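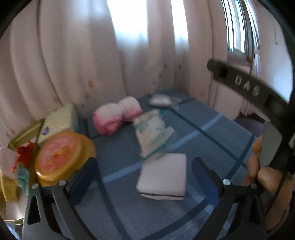
Folded towel, pink and white pom-pom, blue tabletop.

Swatch testers wanted – the Imrie collection

Griko is looking for people with fingernails.

Ideally ten of them, but we're flexible. We make small-batch nail polish in Pradthorpe, upstairs from a place that sells aquarium supplies, and our next collection needs to be worn by people other than the ones who mixed it. We've been staring at these colours since winter. At this point we would describe all of them as "fine" and one of them as "the other grey".

The collection is called Imrie. It has 6 shades: two cremes, a jelly, a shimmer, a thermal that goes from plum to something our label writer has called "apologetic mauve", and a flakie topper that behaves beautifully over black and sulks over everything else. It goes on sale in April, and we'd like to know what's wrong with it before then.

What you'd be doing

You get a box in the mail with full-size bottles of all the shades, plus our Trusico base and top coat. You wear each polish on both hands for 5 days, or until you can't stand the sight of it, whichever comes first. Then you fill in a form. The form asks about formula, brush, drying time, number of coats, chips, tip wear, staining, smell and how long you spent on clean-up. There is a box at the end marked "Anything else?" and people have written remarkable things in it. One tester on the last round gave us a full page on her sister's wedding. We read it twice.

We also want photos: one on the first day and one on the last, in daylight, near a window. A phone is fine. We don't need a styled shot with a macaron. We do need to see the cuticles, however you feel about them.

Please don't use your own top coat. We know you love it. We're sure it's excellent. We spent the better part of last year trying to work out why one tester's manicures were indestructible, and the answer was sitting on her bathroom shelf the whole time.

Who we're after

Anyone over 18 with a mailing address in Canada (polish counts as dangerous goods in the post, and we've had all the conversations with couriers that we care to have). You don't have to be a blogger, have followers, or own a light box. If you do have a blog, lovely, but we will still make you fill in the form.

We'd especially like to hear from:

People who do their own nails badly. Experienced painters can make any formula look good, and that's no help to us.

Nurses, cooks, gardeners, potters, parents of toddlers and anybody else whose hands spend the day in water or trouble. If your work rules don't allow polish, toes are acceptable for the cremes.

People with short nails. Our last panel was mostly long almonds, and we released a brush that was far too wide for anyone else. We have 784 of those brushes left, if you know of a very small fence.

People with deep skin tones. Swatches on one pale hand tell you about one pale hand, and two of the Imrie shades are sheer enough that we really need to see them on everybody.

Guitarists. There's some debate here about the picking hand and we'd like it settled.

Who should sit this one out

Anyone with a known allergy to nail products, anyone with a current nail infection or injury, and anyone who wears gel or acrylics and isn't planning to take them off. The full ingredient list goes out with the offer, so please read it before you say yes. If a polish bothers your skin at any point, take it off, tell us, and you're done with that one. You'll still be paid.

The paid bit

Testers receive $100 once the last form is in, and you keep everything in the box. That works out to a poor hourly wage if you count watching polish dry as labour, and we've had that argument with ourselves. The photos stay yours. If we'd like to use one on the website we'll ask first, and you can say no without giving us a reason.

We ask that you keep the colours to yourself until they're on sale. Wearing them in public is fine and expected. If a stranger at the grocery store asks what you have on, you may say "a sample" and look mysterious.

How to apply

Use the tester form on the Griko contact page and tell us:

– your first name and province
– roughly how long you keep your nails
– what your hands do all day
– the last polish you hated, and why

The final question carries the most weight. "It was a bit streaky" is an answer. "It was a bit streaky and it took until bedtime to dry and I have the bedsheet pattern on my thumb to prove it" is a better one.

A bare-nail photo is helpful but optional. Please remove rings with anybody's initials on them.

Applications close Wed 6 January at midnight, Pradthorpe time, and we'll write to everyone either way. If you applied for the last round and didn't get in, do try again. We were short on boxes that time, and your complaints were very good.

Questions can go through the same form. We answer most mornings, after the kettle and before the fumes.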